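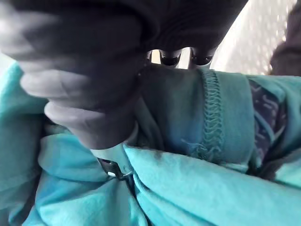 Looking after fleeces and sweatshirts

Fleeces and sweatshirts get worn more than anything else in most houses between October and April, and they are usually the worst treated things in the wash. They go in with the towels, come out covered in lint and get left over a radiator until somebody needs one. With a bit of care they will last years longer.

Before washing

Empty the pockets and do up any zips. An open zip will catch on the fabric next to it and pull threads.

Turn each one inside out, sleeves included. The outside is the part that bobbles, and it bobbles from rubbing against everything else in the drum. Turning them also gives you a chance to look at the seams. Overlocked seams stand up in a ridge on the inside and you can run a thumb down them in a few seconds. If a thread has come loose, don't pull it. Snip it to a finger's width and put a few stitches over the spot with ordinary polyester thread. A seam left to open in the wash will be a much bigger job afterwards.

Bright colours such as turquoise, red and orange should go in on their own for the first two washes. After that they can join the other colours. Keep them away from towels and anything else that sheds.

Washing

Thirty degrees is enough for ordinary wear. Go to forty if there is mud or cooking grease. Check the label first, particularly on cotton sweatshirts with a print.

Don't fill the drum. Thick fabric holds a lot of water and needs room to move, or the detergent stays in the folds and dries stiff. In our 1000 spin machine three adult sweatshirts and a couple of T-shirts is a sensible load. If you can't get your hand in above the clothes, take one out.

Use liquid, and less of it than the cap suggests. Leave out the fabric softener. It coats the fibres, and a fleece washed in it every week goes flat and loses its warmth. Nermina Todorova, who ran the alterations counter at Zoubi for many years, taught me to put a small cup of white vinegar in the softener drawer when a fleece has gone greasy to the touch. About 70 ml will do. I do this once or twice a winter. It shouldn't be used together with bleach.

Drying

Shake each one hard as it comes out, holding it by the hem, then by the shoulders. Pull the cuffs and waistband back to their proper width while they are damp.

Lay heavy sweatshirts over two rails of the airer with a gap between. Hung from the shoulders they stretch, and the pegs leave points. Fleece is lighter and can go on a hanger. The places that stay damp longest are the underarms, the hood and the ribbed cuffs, so feel those before you put anything away. A tumble dryer on low is fine for cotton if the label allows it. Keep fleece out of it.

Bobbles and lint

Lay the garment on a flat table and pull the cloth tight with one hand. A battery shaver works well on sweatshirting. Mine is a Dallex and has done five winters. Go lightly over seams, where the blade can nick the stitching. For fleece use a soft clothes brush, always in the same direction, and for pet hair a damp rubber glove.

Folding

Face down on the table, sleeves folded straight across the back, then one side in and the other side in to meet it. Fold the bottom up in thirds. Hoods fold down over the back first.

Thick tops don't stack well beyond four or five. The pile leans and you end up dragging out the bottom one. Standing them on edge in a drawer works better if the drawer is deep enough. A 60 cm drawer takes two rows of adult sizes.

Putting away for summer

Wash everything first, even if it looks clean. Moths won't bother with polyester, but they will go for a wool blend, and old food marks turn yellow by September. Use a cotton bag or a lidded box with some air in it. Vacuum bags save space but fleece comes out creased and takes a day or so to recover. If you have used one, a warm damp cloth passed over the folds helps. Don't iron fleece at all. It melts.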